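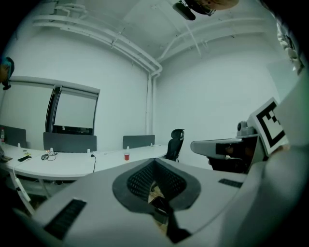
Visit notes, Vetex at Grulldale, April 2025

Got there late, missed the coffee. Zakhar Hrytsenko already halfway through the grippers so I went straight in. Notes more or less as scribbled.

They run the hand-held grippers from a plain office room - long curved white desk, divider panels, blind down. Light gray housing, much chunkier in the flesh than I had pictured. Each finger has a black pad on the inner side, and a square black-and-white marker card stands upright by it. The camera reads the card to work out how far the fingers are open. Bent card, bad numbers, whole session binned. So that's the first thing they check.

Start of shift:
- wipe lens, then marker cards, dry cloth only
- press each pad at the corners, any lift and it gets swapped
- open and close 24 times, watch the readout
- look in the grille slots for fluff

Pads come from Rakena, changed every 800 grips or when they go shiny. Zakhar goes by shiny. Leokadia Borkowska goes by the log, and the log said unit 12 was overdue. Slightly awkward moment.

Repair bit was the best part. She had a finger off on the Truden bench next door in the time it took me to find a pen. Two screws, a clip, a connector you really dont want to pull by the wire. Old grease out with a cotton bud, new grease - tiny amount, she was firm on that - then back together and recalibrate. Calibration is slow. The jig has to sit level, and the floor in there isn't.

Asked about spares. Fingers and pads on the shelf, housings ordered in, lead time "depends". Error 1104 is the one they see most, usualy a loose connector. Reseat before you replace anything.

Must ask Leokadia for the grease name, I wrote it down and can't read it.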